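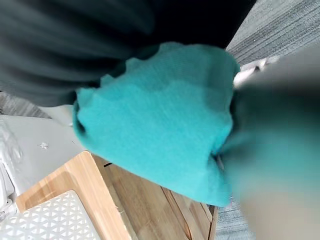 Home Skills, session 6 - folding and sorting clothes
Tutor: Anastasia Kyriakidis
Strickland room, October

Bring: one T-shirt, one pair of trousers, one thing you hate folding. Clean please.

Recap from last time - sort before you fold. Tops, bottoms, odds and ends. Don't start folding the first thing you grab.

T-shirt, basic method
Face down, shake it first. Smooth from the collar outwards. Sides in to the middle, sleeves back on themselves. Hem up to the collar, then half again. Should stand up on its own edge if its tight enough.

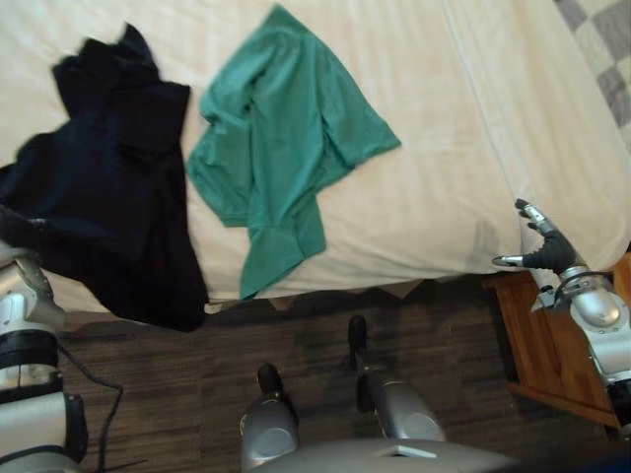
Working surface matters more than people think. Flat, clear, hip height if you can get it. A bed is fine but softer, so press down as you go. Keep garments apart - the teal T-shirt is nearly touching the dark thing next to it, move one before you start. Pull sleeves out flat first, and get anything hanging over the edge back up on top.

Dark clothes: check for fluff before folding, not after.

Homework: one drawer, 42 cm wide or less, all T-shirts stood on end. Note how many fit. Sheets and pillowcases next sesson.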